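Progress note for April — hand-guided and remote teaching, Clakard bench
To: Mimoza Petkov
From: Lowri Yorath
Copied: Traian Sârbu, Cornel Pîrvu

Sorry this is short, writing it between sessions.

Where we are

900 teaching runs was the target for the whole grant period. Recorded and kept so far: more than half, proper number in the sheet Cornel keeps. Dish rack task is the bulk of it. The folding task is parked until the new grips arrive from Bornar (promised twice, still waiting, have chased).

Mio Kawaguchi joined as second operator and is already quicker than me on the remote handles. Training her took three mornings. I had put down a full week in the plan, so that time has gone into checking old runs instead.

Teaching by hand v. by remote

You asked for a straight answer on which one to carry on with. Remote, for anything with two arms. Guiding by hand is fine with one arm, you just take hold of the wrist and walk it through. With two you run out of hands, and the operator ends up leaning over the table and blocking the wrist cameras. We threw out 37 hand-guided runs for exactly that. Remote runs are slower to set up but cleaner, and the operator sits well back.

Would still like to keep hand guiding for the first few tries at any new task. Good for finding out where the arm can't reach before we waste an afternoon.

What went wrong

Left arm lagged behind the handle for most of one session — Traian traced it to a setting, not the motor. Fixed. Runs from that session marked and left out.

Clear cups are a pain. Operators working from the screen lose them against the wood and close the gripper too early or too high. Coloured ones no bother. We've tried moving the lamp, helped a bit. Mio wants to try a plain dark mat under the rack, but that changes the look of the table half way through the set, so I'd like your view before we do it. My own feeling is keep the bare wood and record more clear cup runs, even if they're slow and a few get binned.

Cables: the camera leads were catching on the elbows at full stretch. Re-run down the outside of the arms with more slack. No catches since then.

Zamfir's software update broke the time stamps on one camera. Rolled back. They know abuot it.

Money

On budget apart from grippers. We have worn through finger pads faster than planned, nine sets so far, and I'd like to move a little from travel to cover it. Travel is barely touched as the Grirnov visit was done by video call. Form is with Cornel for signing, will send on once he's back.

Next

— cups into rack, either arm free to pick, mixed colours and clear
— handing over from one arm to the other, remote only
— second operator repeats a batch of my runs so we can see how much is down to the person
— write up the handle settings so somebody else can set up the bench without ringing me

Need from you: a yes or no on the mat, a yes or no on moving the travel money, and a nudge to Bornar if you have any pull there. Also wether the next report should be in the long format, as that takes me the best part of a day and I would need to book it in.

Lowri

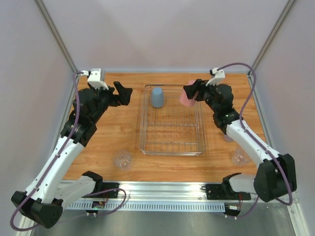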